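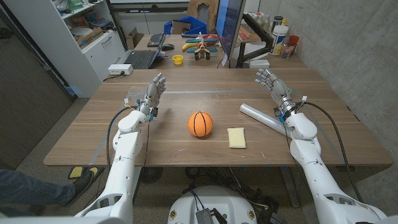
5. Arranging the table, the second desk and the shelf

This section is for the Erkum room set, article 951, after the furniture is assembled as explained in section 4. Please read the whole section one time before you start to put your things in their places. The set consists of the work table, the second desk and the shelving unit.

In this guide, "front" always means the long side of the work table where you are staying during use. "Back" means the side towards the second desk. Left and right are as seen from the front.

5.1 Position of the work table

1. Put the work table on a flat floor. If it moves when you press on a corner, turn the adjustable foot at this corner until the movement stops.

2. Leave a free passage of some 1000 mm at the door. The door must open fully without touching the shelf or the table.

3. Turn the table so that the wood grain runs from left to right. Daylight should come from the side where possible. With light from directly behind, clear plastic objects are difficult to see on the top.

4. Check all the fixing screws again by hand after the table has got its final position. Do not use an electric screwdriver for this.

CAUTION: Two persons must lift the table. Do not pull it over the floor while there are things on the top.

5.2 Putting small objects on the top

The work table is intended for light objects which are used often. We recommend that you choose a few of them and keep the rest on the second desk or in the shelf.

1. Wipe the top with a soft cloth before you begin. Crumbs and sand make fine scratches when an object is pushed over them.

2. Put the object you use most in the middle. A ball should have its place there also, and not near the front, where it will easily fall down. The small orange ball with the black lines is placed in this way.

3. Lay flat objects beside it. The yellow sponge lies to the right of the ball, with its wide side down. A sponge must be well pressed out before it is put on wood. If it is still damp, use a saucer under it.

4. Lay long and round objects, like a clear plastic tube or a roll, a little diagonal to the table edge. If they start to roll, use a non-slip mat.

5. Stand cups to the side, and leave enough place between the cup and the other objects so that your sleeve does not catch it. A transparent cup, as the one on the left side of the table, almost disappears against the wood. If children use the table, please choose a coloured cup instead.

NOTE: The top can be marked with a thin pale tape, for example to divide the front part and the back part. Use only paper tape or other tape with weak glue. Pull it off slowly and flat, in the direction of the grain. Do not leave the tape on the wood longer than four weeks, otherwise a light stripe can stay.

CAUTION: Never put hot pans, irons or candles directly on the wooden top. Damage by heat is not covered by the guarantee.

5.3 Using a clear sheet on the top

A clear plastic sheet or panel protects the wood when you work with glue, paint or wet things. The sheet is not included in the set. It can be ordered from Surkard under the name Thaweesak, or you can use another one with smooth edges.

1. Remove all objects from the part of the table where the sheet will be laid.

2. Clean the wood and let it dry for at least one hour. Water which is closed under a sheet can make white spots.

3. Lay down the sheet from one short edge first and lower it slowly, so that no air is caught under it.

4. Check that no corner stands out over the table edge. A corner in the air can break off or hurt somebody who is passing.

5. Put the objects back. You can keep the same order as before, with the ball and the sponge in the middle part. Small objects with corners, such as a puzzle cube, can stand further back on the right, where they do not roll and do not disturb.

6. Lift the sheet one time each week and wipe it on both sides.

NOTE: The edges of a clear sheet are best found by their shine. Move your head a little to the side if you do not see where it ends. 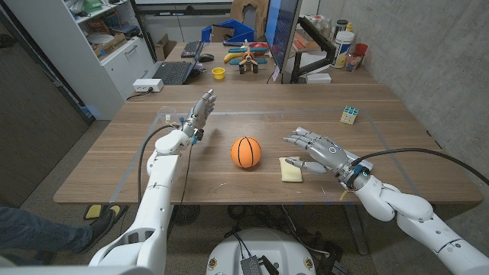

5.4 Arranging the second desk

The second desk stands behind the work table. It is for the computer and for all things which wait for their turn. It will be full sooner than you expect, so it is helpful to divide it in zones from the first day.

1. Left end: electricity. Lay the power strip here, where the cables do not cross the rest of the desk. The white strip included in the Dastolley cable kit has this place. Do not put cups or bottles next to it.

2. Left part: laptop, keyboard and mouse. Leave the laptop enough space to open fully. Cups that contain a drink should not be put in front of the mouse. An empty cup, or one that belongs to a play set, may stand there.

3. Middle: toys and models. A toy wooden airplane takes more space than other toys because of its wings, so give it a place first and lay the smaller pieces, such as a toy banana, beside it.

4. Right part: the monitor. The monitor arm is clamped to the desk. Follow the leaflet of the arm and not this guide. After mounting, swing the monitor slowly to both sides and look if it touches the things behind it.

5. Right end: containers. Jugs, bottles and cups are kept together here, far from the electricity. Put low boxes in front. If a jug has a label, like the white one with the yellow label, turn it to the front so that you can read what is inside without lifting it.

6. Back: storage bins and cardboard boxes. Only light contents, please. The blue bin can stand behind the monitor, but then you must reach over the desk to take it out, so keep in it what you need seldom.

CAUTION: Do not keep cleaning liquid in a drinking cup, also not for a short time.

5.5 Arranging the shelving unit

The white shelving unit stands on the left. It must be fixed to the wall with the two brackets from bag 26 before anything is put in it.

1. Fill the drawer cabinet at the base first. Paper, tools and other heavy things belong here.

2. Put bins and boxes on the shelves above. The biggest ones go lowest.

3. Write on each bin what is in it. A bin with mixed contents is allowed, but not more than one for each shelf, or you will look for everything in all of them.

4. Open all the drawers one after another, never two at the same time.

5. Check that the way to the door has stayed free.

NOTE: If a shelf bends visibly in the middle, take out the heaviest bin and move it to the drawers. Bent shelves can be turned over once. After this they should be replaced.

5.6 Tidying at the end of the day

1. Throw away used paper and tape.

2. Wash the cups and the sponge. Press out the sponge and let it dry standing on its narrow side.

3. Wipe the work table along the grain with a cloth which is only slightly damp, and after that with a dry one.

4. Bring back the toys and the models to the middle of the second desk. Balls go in a bin or in a cup which is wide enough.

5. Close the laptop and switch off the power strip.

For stains which do not go away with water, see section 6, Care of wooden surfaces. Spare feet, brackets and screws can be ordered with the card on the last page.

Surkard room furniture, user guide, text revised 21 November 2023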